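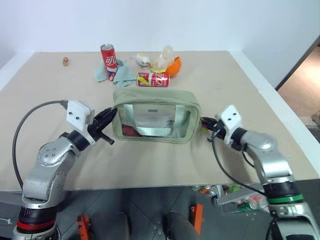 Page last changed: 28th October

Minutes of the meeting of the Prenulham Packing and Storage Group

Place: the small room next to the main hall, Lasdale House
Present: five members of the group. Two members sent apologies.

1. Minutes of the last meeting

The minutes were read and accepted with one correction. The storage boxes were bought from Fosex and were not given for free. The invoice was for 278 and it is paid.

2. The table

The beige table stays against the white wall. One member proposed to move it to the adjoining room, where the wooden floor is light and there is more daylight. After discussion the meeting decided against this, as that room is needed for the reading club until February. The top of the table has become slightly scuffed. It was asked if we should cover it with oilcloth. Two members were for, three were against. The table will be cleaned with a damp cloth and mild soap only.

3. Pouches for the travel sets

The meeting looked at the pale green zippered pouch with the large clear window. All present liked that one can see the contents without opening the zipper. A member remarked that the strap inside lies across the window and hides a part of what is in the pouch, for example the red item in the lower corner. It was agreed that straps must be folded and put at the back, and that small things go in last, so they stay near the window.

There was a longer discussion about the labels. The small label near the top of the window is difficult to read. The following was decided:
The label shall be written with a thick black pen.
It shall be placed on the soft border, if it holds there. If it does not hold, it stays on the window but must be larger.
The label gives the name of the set and the month of packing. It does not give the name of the person who packed.

The supplier Fang offers the same size of pouch in packs of 200. The price for one pack is 660. The meeting found this too much for one order. The secretary will write to Fang and ask if a half pack is possible, and if the green color is still available. An answer is expected before the next meeting.

4. Things left on the table

It was again noted that different things are put together at the back of the table and then remain there. The meeting went through them.

Red drink cans: To be emptied, rinsed and put in the metal bin in the corridor. Cans shall not be placed on cloths, and they shall not be left lying on the side.
Clear plastic bottle: It is already crumpled and can go to recycling.
Pale blue-gray cloth: To be washed and folded. It can be used again as a dust cloth for the table. One member offered to take it home with the other laundry.
Orange round object and small white object with the yellow patch: It was not clear to the meeting if these belong to the toy box. They will be kept on the shelf under the notice board for two weeks. If they are not claimed, they go to the toy box.
Small figurine: It stands alone at the left side of the table and is easily lost, because it is only a few centimeters tall. It will be put in an envelope and kept in the drawer. A member asked that it is not packed in a travel set, as it is too small for the youngest children. This was agreed.

5. Rule for clearing

The rule from last year is confirmed with a small change. Whoever uses the table last clears it before the light is turned off. The middle of the table is for packing. The back of the table may be used for things which wait, but only during the same session. A proposal to hang a written list of duties on the wall was not accepted. The wall shall stay plain.

6. Money

The budget for pouches, pens and labels remains 200 until the end of the season. The cost of the Fosex boxes is not included in this sum. If the offer from Fang is higher than the budget, the group will decide again and no order is made before.

7. Other matters

The door to the adjoining room should be kept open during packing, for better air. The reading club has no objection, if we speak quietly.

A member asked if the Lasdale key can be copied. The secretary will ask the house office.

The date of the next meeting will be announced on this page.

Minutes written by the secretary of the group. Corrections may be sent to the secretary before the next meeting.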